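Teaching by hand, with reservations
Oct 13, 2018

The lead engineer on the Gukovix project at Grirurby does not like the word "teach." Her team shows a two-fingered gripper how to pick things up, either by pushing the arm through the motion or by steering it from a desk with a handheld controller. I asked whether the arm learns anything from that.

"It gets better at copying us," she said. "Ask me in January if that's learning."

Her group has recorded 4,000 demonstrations, from 4 operators. I said that sounded like a lot. She said most of them were bad. People hesitate, overshoot and back up, and the software copies the hesitation as faithfully as the grasp. One operator had a habit of pausing before closing the fingers, and for weeks the arm paused too.

Keys are the item she brings up when visitors get too excited. A mug has one sensible place to grab it. A bunch of keys lies differently every time it's dropped, and with a wire loop on the ring there are even more ways to go wrong.

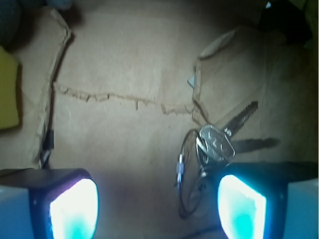
"By remote control you're working from a wrist view and you can't feel a thing," she said. "So you guess, and then we store the guess as if it were expert advice."

Guiding the arm by hand is easier on the operator – but slow, and hard on the shoulders. She allows eight minutes at a stretch. Visser, the company that supplies the controllers, told her new users would be comfortable in an afternoon. Her own people took 21 days.

I asked about Dridovico, the warehouse that wants the system on its lost property desk. Would she sign off on it?

"For boxes, maybe. For keys I'd still send a person."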